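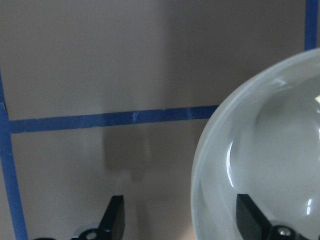
Minutes – Ristodton Street Supper, planning meeting
Thursday, 7 p.m., library side room

Present: Meirion Wynne (chair), Linh Hoàng (food), Dale Tollero (permits and street), Carol Beech (money), Anita Rusk (minutes)
Apologies: Pete Lomax

**1. Last minutes**

Agreed, with one correction. The supper closes at 9 p.m., not 9:30. The permit says 9 and the street has to be open to cars again by 10.

**2. Street closure**

Dale has the permit for Mill Street between the bank and the post office. The county wanted a new map with the fire lane marked on it, and he dropped that off on Monday's lunch break. The lane stays on the north side and no tables can go there, even folded ones.

Two households on the block have asked about getting their cars out during the evening. Dale will offer them spaces behind the library. Meirion said they should be told in writing as well as in person, as there was a mix-up last year.

Barriers come from the town yard. They have to be picked up before 3 p.m. and the yard won't hold them past that.

ACTION: Dale – letters to both households, barrier pickup.

**3. Food**

Linh has talked to everyone who cooked last year and most are coming back. The Hoàng family will do the noodle salad again. Horkedis Bakery is giving rolls and will sell us extra sheet cake at cost. Still short on anything without meat apart from sides. Anita knows someone who makes a bean chili and will ask.

Long talk about serving. Last year the line for the main table backed up past the post office by 6:15 and people at the end got very little. Options raised:

- two lines, one on each side of the same table
- a separate table for desserts and drinks, well away from the main one
- calling people up by table

Meirion did not like calling by table – he said it turns into an argument about who is first. Agreed on two lines and a separate dessert table. Linh will draw the layout and send it around before the next meeting.

Cooks should bring their own serving spoons with a name taped on the handle. We still have a bag of spoons from last year at the library desk and they will be out on the dessert table for people to claim.

Food labels: Linh wants each dish to carry a card with the main ingredients, and nuts and shellfish in capital letters. Agreed. Cards will be handed out at drop-off so cooks don't have to make their own.

ACTION: Linh – layout, cards. Anita – chili.

**4. Money**

Carol reported a balance of just under 2,000 dollars. The tent and chair rental has gone up and will take more than half of that. Insurance is paid.

Dale asked whether we should charge for tickets. Carol is against it. She thinks a suggested donation at the entrance brings in about the same and means less to print and check. Linh agreed. Dale said he would like it looked at again next year. Left as a donation.

Carol asked for a limit on what anyone can spend without checking first. Agreed at 500 dollars, with a receipt.

**5. Music**

The high school jazz band is confirmed for the first hour. Pete was going to ask his brother-in-law's group about the second hour but is not here to say. The band needs power, and the bank has agreed to run a line from its side door as long as the cord is covered where people walk. Dale has rubber mats.

ACTION: Anita – call Pete.

**6. Trash and cleanup**

Town will lend carts for trash and recycling. Compost was not worth it last year, as most of it had plastic forks in it. Linh would still like to try one cart next to the dessert table, where it's mostly paper plates. No objection.

Cleanup was left to the same few people last time. Meirion will put a sign-up sheet at the library and the bakery, with half-hour slots from 8:30 on.

ACTION: Meirion – sign-up sheets.

**7. Other business**

Rain plan is the school gym, same as before. The custodian needs a decision by noon on the day. Meirion will make the call and text everyone.

Carol still has a blue casserole dish with a glass lid from last year. Please ask around.

Next meeting same time and room, two weeks from tonight. Closed at 8:20 p.m.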